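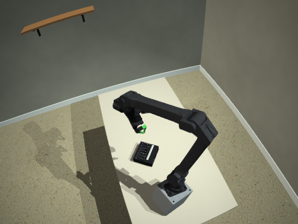
**Corresponding author, Niven Laboratory, Faltemar Institute**

### 4.2 Open-day demonstration

The simulated cell was shown to visitors at the Brirstead open day in February. Each run used the same arm and the same black device, and guests followed it from two viewpoints. 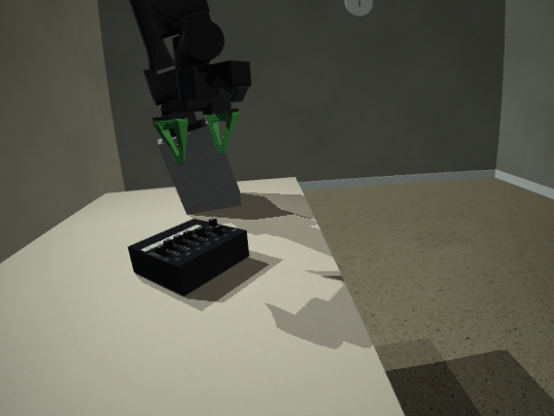
Of 333 runs started during the day, 81 were chosen by visitors from a list of stored starting poses. The rest followed the fixed schedule — the one used for the Felgate trials.
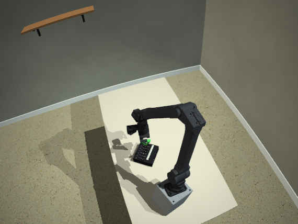

Staff answered questions between runs and wrote down any request to repeat a pose. Scores from these sessions are kept apart from the main results.

**Figure 4.** The simulated cell in the two views offered to visitors.
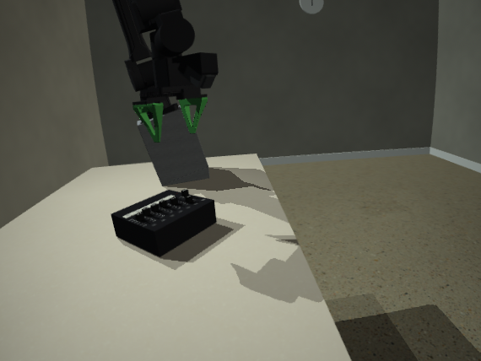
*Last changed: February*

In the table-side view, the gripper has green fingers and holds a flat gray piece over the device.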